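The Plate by the Door

My kitchen has a drawer for takeout menus and a cupboard for jars I will never fill, but the piece I would save from a fire is a plain white plate with a thin dark line around the rim. I bought it in September at a closing sale in Rirnadley, and I paid 5 dollars for it. My husband asked where the other seven were. There were no other seven! It was the last one on the shelf, and I wanted it for exactly one job, to sit on the table and hold whatever we ought to be eating next.

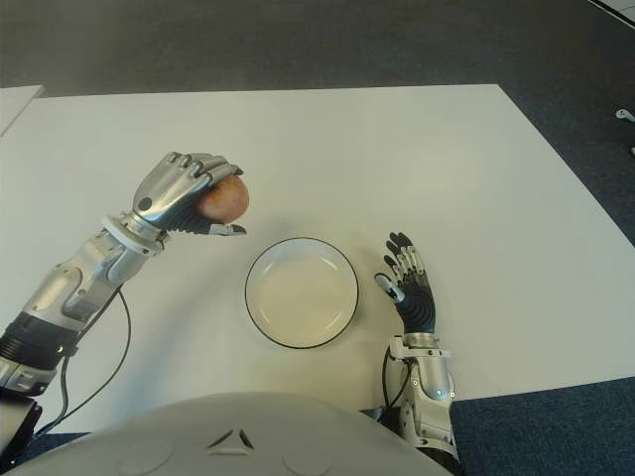 I grew up with a fruit bowl, the deep kind, with bananas on top and something sad at the bottom. You reached in blind and hoped. My mother loved that bowl and I would never say a word against it in her hearing, but I think depth is the whole trouble. A shallow white plate with a small reddish-pink apple held just above it is already a better invitation, to my eye, than a heap of fruit you have to dig through. You can see what you've got. You can see when you've got nothing, too, and go shopping.

I tried the idea out on Alcides Medeiros, who ran the dining room at the old Dratero hotel for 8 years and still sets a table faster than I can find the forks. He was all for it (he did think I should own more than one plate). At Dratero they put fruit out in the lobby every morning, and he told me the big pyramids hardly got touched. People were afraid of starting an avalanche. When he switched to small plates with two or three pieces each, he was refilling them before lunch.

So I went smaller still. For a week I put out one thing at a time, and I set it a little off to the side so it looked as if somebody had just put it down.

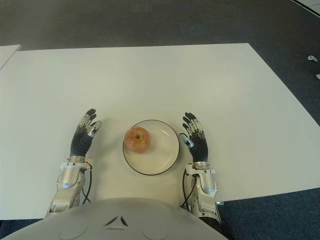 Picking the apple

If you're only putting out one apple, you get fussy about which one. I buy mine at the Vaněk orchard stand, 46 miles round trip, which my family considers ridiculous, and I stand there turning them over like a jeweler. I want some yellow in with the red. I want a stem, if possible. I don't care much about size, although a really big one does have a certain presence on a bare table, and it makes a respectable lunch with a piece of cheddar.
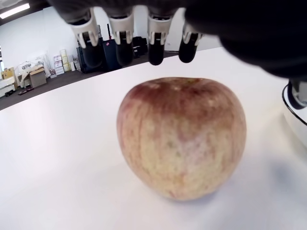 I also don't polish them. My aunt used to shine hers on a dish towel until you could practically check your lipstick, and they looked wonderful and tasted the same as everybody else's. A rinse right before eating is enough for me.

Then the eggs

My neighbor keeps hens, and by winter I had run out of polite ways to say we had plenty. Eggs on the counter make some people nervous, so mine live in the refrigerator and come out when I'm cooking. They used to come out straight onto the countertop, where they rolled, and I have cleaned egg out of a silverware drawer more than once. Now they go on something with a rim first.

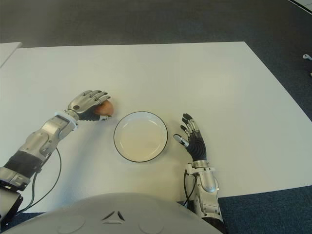 White dishes can be a bit chilly in winter, I'll admit, and I did flirt with a blue set from Devimex before I came to my senses. What kept me loyal was the eggs. Take a brown one, with that tan-orange shell, and hold it near a white bowl with a thin black rim, and you have all the color a breakfast table needs. The bowl can be empty. I rather like it empty, just before the cracking starts, when I still haven't decided between scrambled and an omelet and nobody has come in asking for pancakes.

As for my own plate, it has a chip now, on the underside where only the dishwasher would notice. This morning it's holding a pear from my sister-in-law – too hard to eat until the weekend, so I've been told to leave it alone.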